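When Nandini Chettiar moved to Ilcombe, she went 18 months without praying a single word. She had buried her mother that winter, and every time she knelt down - she did try, bless her - nothing came but the sound of the furnace.

What she did do was go on Tuesday-supper duty with Selina Lehner, peeling potatoes for 30 or 40 people in the church kitchen and listening to the others say grace. "I borrowed theirs," she told me over a second pot of tea. "I figured the Lord could sort out whose it was." 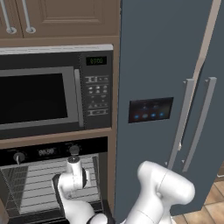
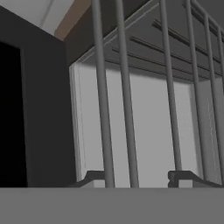
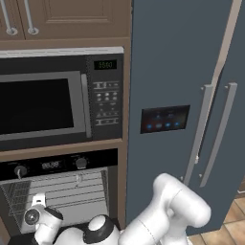 I think of the psalms then, so many of them written by tired people, and of how long Joseph waited in that prison with no word at all. Nandini prays again now, mostly short prayers, mostly in the car. Some mornings it is only "good morning," and she lets that be enough.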